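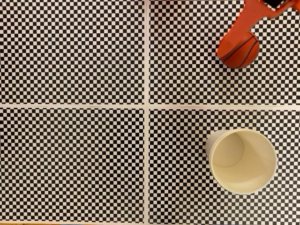
Hurkow runs its October studio day out of the second floor at Mundley, and this year most of the program concerned the server shutdown of Skirnstead, its online tactics game. The session on the map tools came first. Every Skirnstead map is built on a square grid and loaded in blocks, and the simplest way to think of a loaded area is four checkerboard panels set two by two with a narrow pale gap between them. The gap is where the old client had trouble. A unit crossing from one block to the next was handed between two server processes, and if the handoff took longer than 58 milliseconds the move was rolled back.

Zamfira Husar, who leads the network team, went through the offline build after the break. It drops the handoff and keeps all blocks in one local process. Saved matches convert on first launch. Ranked history does not convert, and players have to export it before the servers close.

The test room had 15 stations, 6 of them running the offline build. I played two matches on the Arruda map. Load times were short and I saw no rollbacks. Pathfinding near block borders still picks odd routes, a known issue on their list.

Questions were mostly on private servers. Hurkow will release a host package limited to 1000 accounts per server, with no matchmaking and no store. The license text was not ready to show. Mod support stays as it is in the current client.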